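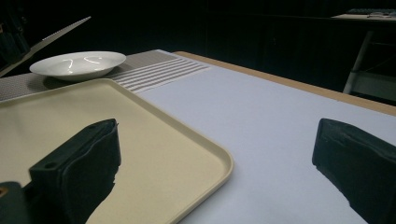 Datasets > Tabletop > Prata > README

Prata: plate and tray handling with a hand-held gripper

Please read the part called "The width fault" before you train anything on this, even if you normally skip straight to the download notes (I do the same with other people's data, so no hard feelings). Earlier copies of Prata have a mistake in them that can make a real arm squeeze much harder than you want it to. The copy that goes with this README, dated 29 July 2019, has the bad recordings taken out of the main folder. If your copy is older than that, please replace it.

What is in it

Prata is a set of short recordings of a person using the Ikska hand tool to move plates and serving trays on a table: picking a plate up by the rim, setting it down on a tray, sliding a tray over to make room, that sort of thing. Each recording has the camera video from the tool, the position of the tool over time, and the gap between the two fingers, which we call the width. There are 1,964 recordings altogether. Of these, 1,507 are in the folder named main, and the rest are in the folder named held_back, for the reasons below.

We wanted dishes because they are dull, common and surprisingly hard. A plate rim is thin, it slopes, and it shines back at the camera. A tray is long enough that if you grab one corner it wants to swing around on you. If you have ever cleared a table with one hand you know the feeling!

The width fault

In February, Anselmo Rangel was trying out a policy trained on Prata on the arm at our partner lab, Hrubý. The first few tries were fine. Then the arm came down on a plate rim, closed, and went on closing well after it had a good hold. The plate snapped and a piece of it went across the room. Anselmo was standing back behind the line and had eye protection on, so he was fine, but he hit the stop button and very sensibly did not start the arm again that day.

We spent a good while blaming the wrong things. First we looked at the arm's own gripper, then at the force limit, and then (I am a bit embarrassed by this one) at the plate. The force limit did need work, and I will come back to it, but the real trouble was in our numbers. When Anselmo plotted the width for every grasp on the same kind of plate, most of them settled at the thickness of the rim, as they should. A whole batch settled well below it. According to our data, the fingers were closer together than the thing they were holding was thick.

The cause was a screw. One of the fingers on the Ikska had come a little loose on its block, and under load it leaned outward at the tip. The width sensor sits down at the base and knows nothing about the tip, so whoever was holding the tool squeezed until the plate felt secure, the finger leaned, and the sensor kept counting down. The person holding the tool had no way of noticing, as the plate stayed put and the video looked perfectly normal. The soft black covering on the fingers made things worse, because it gives a little and wrinkles anyway, and a small lean just feels like padding.

What the policy learned from all this was that a proper hold on a plate means asking for a width smaller than the plate. A stiff arm with no loose screw will do its very best to get there.

Which recordings are affected

The fault touches seven sessions. We could not find a clean moment when the screw started to move, so we drew the line generously and held back every recording from those sessions, including plenty that are most likely fine. I would much prefer to lose some good ones.

In held_back, the video and the tool position can be trusted. The width cannot. If you are only doing something with the images, such as finding plate rims or tray corners, go ahead and use both folders together. If your work touches grasping in any way, please stay with main. We did try to correct the widths after the fact, but the lean depends on how hard the person was squeezing, which we did not record, and every correction we came up with fixed one session and spoiled another.

Olier, the loading script, now reads main only. To get the other folder you have to pass include_held_back yourself, and it will print a rather wordy warning when you do. Version 7 of Olier is the first one that behaves this way. Older versions read everything they can find, with no complaint at all.

If you plan to run a policy on a real arm

Set a force limit in the arm's own controller, and test it before any dish goes near it. Ours was set in the policy code, and when the policy asked for something silly the limit sat in a part of the program that had already been skipped. That was our mistake and it would have been one with perfect data too.

Start with something that does not shatter. We now do all first runs on soft foam pieces and move to trays next, with plates last of all. Keep people behind the line, and keep eye protection on until the arm is stopped and powered down. A broken plate throws pieces farther than you would guess.

What we changed on our side

The finger screws get thread lock now and a check with a driver before each session. Each session also opens and closes with a squeeze on a metal block of known thickness, and the readings are saved in a file called block_check. If the first and last readings disagree, the session goes into held_back until someone has looked at it. Sessions recorded before this change have no such file, and Olier will say so when it loads them.

Still open

A few recordings in main show the width jumping for an instant as the fingers let go of a tray. We think this is the sensor cable moving, and it has not caused trouble in anything we have run, but it has not been fixed. The jumps are marked in the notes column of the index. If you come across one that is not marked, or a plate grasp in main that looks too narrow to be true, please write to Anselmo with the recording name and he will look into it.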